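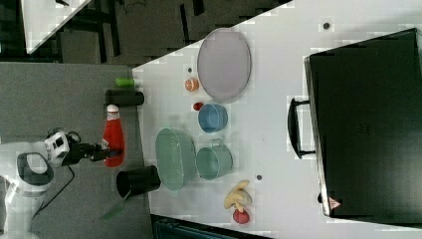 Attachment 1: ketchup bottle in the gripper, side of the table

Ticket: Grasp labels wrong on ketchup bottle episodes
Project: Perkance, tabletop pick and place
Site: Okgate
Opened by: Beathag Ritchie
Assigned to: Abbas Soltani
Status: Open, waiting on re-export

Problem
The September set has 500 episodes. In 74 of them the "grasp closed" label comes on before the fingers reach the object. All 74 have the ketchup bottle as the target. Banana, apple and mug episodes look fine. The training job at Wemville accepts the files without an error, so this was only found on playback.

Steps to reproduce
1. Load any episode from the list with target = ketchup.
2. Play the wrist view and the side view together.
3. Stop when the label changes from open to closed.
4. Compare with the finger position. The label is early, in the worst case by 20 frames.

Tried so far
Restarted the recorder and collected 40 new ketchup episodes. Same fault.
Checked the clocks on both cameras. They match.
Swapped the wrist camera cable. No change, old cable put back. 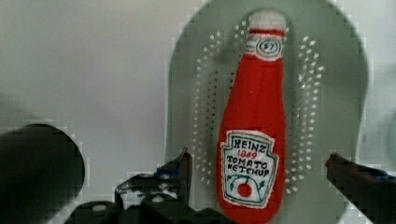
Okgate, Thursday

Abbas Soltani:
Looked at the wrist view. The bottle is plush with an embroidered label, and the attached still has it standing upright between the two jaw sections. The item list has it as "bottle, rigid". I think the entry was copied from a hard bottle in the MacKinnon set and never changed.

That matters for the label. For rigid items the export script marks the grasp as closed from the commanded finger width. For soft items it waits for the measured width to settle. With the wrong type it goes by the command alone, and the command is sent early.

Please do the following:
Change the item type to "soft" and save the list under a new version.
Do not edit labels by hand in the 74 episodes. The raw finger widths are good and the export can be run again.
Keep the 40 new episodes in their own folder until they are re-exported too.

Beathag Ritchie:
Type changed. Re-export of the first 20 is done and the label now comes on with the fingers at the bottle. One episode still looks early, but the operator closed and reopened the gripper in that one. Marked it for review.

Abbas Soltani:
Leave that one out of training for now. Run the rest overnight and post the log here. I'll tell Wemville to hold the job until the new export is up.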